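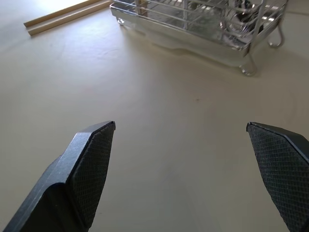

Ticket 634: Drip tray under dish rack, water on counter

Site: Dekine, 2nd floor kitchen
Category: Kitchen / fittings
Priority: low (was medium)
Status: waiting on part

Reported: puddle by the sink end most mornings. Chrome wire rack, clear plastic tray under it. People wiping it up with paper towels, going thru a roll a day.

Log

8 am. Checked faucet and supply line first. Both dry. Not plumbing, took Trava off the ticket.

Emptied rack, pulled tray. Poured 2 cups of water in the tray on the drainboard, no drip from the bottom. So no crack. Put back.

Filled rack w/ wet mugs, left it. Water came over the front lip. Tray sits level, should tip toward the sink.

Tried folded cardboard under the back feet. Worked till it got soggy. Dont do this.

Rubber pads under the back feet, better. Counter dry at noon, small drip by 3.

Faint marks on the countertop. Tried vinegar and a soft cloth, some came off. Do NOT use the scrub pads, that's a cream top and it will show.

Asked Hunimau for a tray with a spout, same footprint. Ebrahimi has one but only in the wider size, wont fit. Part on order.

Until then: empty tray at end of day, utensils handle-down in the metal cup, no pots in the rack pls.

Leave open till the tray comes in.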